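Home | Rides | Gear | Stories | Archive

The Long Way to Plasham

5 min read

I bought the jersey because it was on sale, and I want that on the record before I tell you the rest. It was a Riis, the good one with the zippered back pocket, and it was marked down to 70 bucks at the shop in Pirkgate. The guy at the register said somebody had returned it. "Didn't fit?" I asked. He shrugged and put it in a bag.

It fit me like it had been cut off my own back. I wore it home over my T-shirt.

My first real ride in it was the old rail grade out to Plasham, which I've done so many times I could do it asleep (and probably have, a couple of those early ones). It was September, a little after six in the morning, fog in the low spots. I had two bottles, a peanut butter sandwich, and a tube that may or may not have had a hole in it. I was feeling great! At the fork by the creamery I always go left. Everybody goes left, the right fork is all gravel and dogs.

I went right.

I didn't decide to. My hands just sort of leaned, and the bike went with them, and I remember thinking, well, okay, I guess we're doing this. The gravel was smoother than I'd been told. No dogs, either. The road climbed through some pines and I climbed with it, in a bigger gear than I ever push, breathing like I was reading a magazine on the couch.
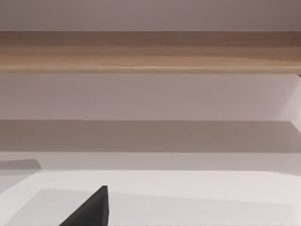 At the top there was a sign, one of those brown ones, that said 1,435 feet. I've lived in this county my whole life and I'd have bet you my front wheel we didn't have a hill that high. I leaned the bike against the post and reached around for my sandwich, and that's when I found the paper in the zippered pocket. It was folded up small and it had been through the wash at least once. Most of it was gone. What I could read was a list of turns in pencil: right at creamery, straight at pines, rest at sign.

Rest at sign. I was sitting down with half a sandwich in my mouth.

There was one more line under that and I held it up to the light forever trying to get it. Left at the white gate, I think. Then a word that could have been "home" or could have been "hose."

Now, a sensible person rides back down the way she came. I ate the other half of the sandwich and thought about being a sensible person. Then I got on and went looking for a white gate, and there it was, down the back side, standing open.

I rolled up to it and stopped with one foot on the ground. The lane behind it had grass up the middle and a single tire track pressed into the grass, skinny, about like mine. My hands were already leaning.

I washed the jersey that night in the sink with a capful of Clener. I put the paper back in the pocket when it was dry.

Get new stories in your inbox. Enter your email to subscribe. You can unsubscribe at any time.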